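Hi Geetha,

March report, as promised, and I'm only a little behind on it. You said at our last call that you'd like fewer tables and more of what's going on in the room, so I'm taking you at your word! The spreadsheet is attached for whoever at Coltell needs it.

Short version: the Tidy Up team is on track, the arm-only team is a bit behind, and we have money left in the parts line.

The Tidy Up team is Csaba Simon and Houda Bouazza, plus whichever first-years have finished their lab safety sheet that week. Their job for the Deák Cup is to have the robot clear up after a pretend office lunch. Bottles get picked up, and trash bags get dealt with at the bin. The judges won't say ahead of time where any of it will be sitting, so the team has to collect a lot of demonstrations with things in different spots and train on those. The goal we gave you in the fall was 1,000 usable demonstrations before the regional round. As of last night we have 601. I'd hoped to be higher, but we threw out a batch from January when Houda noticed the wrist camera's clock had drifted from the joint data, and I'd rather have fewer that line up.

Bottles were the first thing they worked on, and I thought they'd be the easy part. Ha. The clear plastic gives the depth sensor fits, so Csaba has been leaning on the labels, and a nice loud red one helps a lot. Bags are a whole different animal. They don't hold a shape, they swing, and the software that tracks them gets lost the moment they move fast.
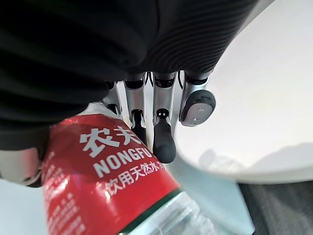
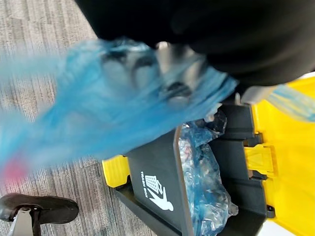
Photos: wrist camera, Kikano Robotics Club. Bottle grasp (first), blue bag over the trash box (second).

The smear on that bag is pretty much what the tracker has to work with, so Houda is trying a shorter exposure and a slower arm speed near the bin. The slower speed costs us time on the clock, and she and Csaba have been arguing about it (cheerfully, mostly) for two weeks. My vote is for slow. The Cup takes off more points for a dropped bag than for a late finish, at least the way I read the rules, and I've emailed the organizers to make sure.

The fingertips are wearing faster than we planned. We budgeted for one spare set and we're going to want 3. Iritari quoted us a fair price and a short wait, and there's enough left in parts to cover it without touching travel. I'd like your okay before I order, so just reply with a yes if that's fine.

The arm-only team is Vaughn Villanueva's group, and they lost most of February to a bad power supply. It's been replaced under warranty. They're stacking cups again and they've cut the drawer-opening task from their entry, which I think was the right call. Vaughn is writing up a revised schedule and I'll forward it when I have it.

Szabolcs Takács has agreed to come back and help coach in April, which made my whole month. He's going to run the practice rounds with a stopwatch and the real scoring sheet.

Next up for us: finish the bag demonstrations, retrain, and do a full run with no one touching the controls. If you want to come by for that one, late afternoon is best. Park behind the gym and text me, the side door sticks.

Talk soon, and thank you again for the second installment, it landed fine.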